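Fitting Small Valves and Faucets
Household Notes, Stukow Building Office

Residents are asked to shut off the water before removing any fixture. Lay the new parts out on a clean table and check the threads for dirt.

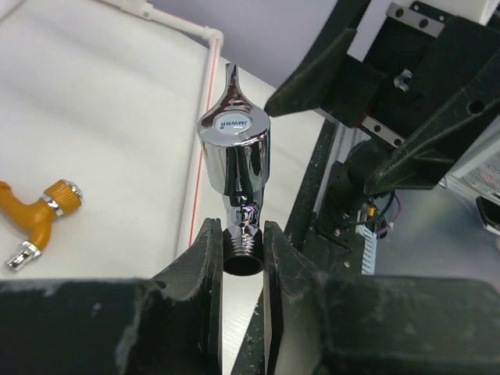 Chrome angle valve with lever handle.

Plan the order of work along the whole pipe. Each outlet should be free of old tape before a fixture is fitted.
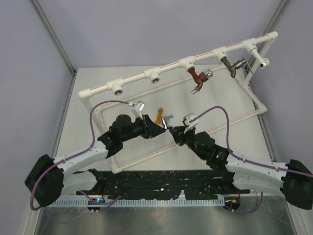

White pipe with red stripes, faucets and open outlets.

Wrap the male threads with sealing tape, 12 turns for thin tape – always in the direction of tightening.
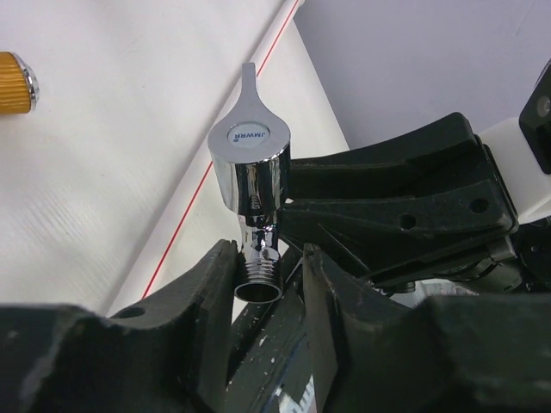
Threaded connector below the valve body.

Start each fixture by hand. 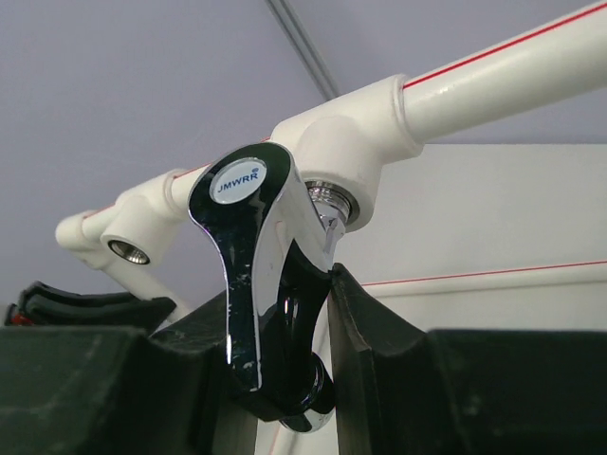 If it binds, back it out and begin again. Questions may be directed to Chepkoech Mwaipopo, extension 623.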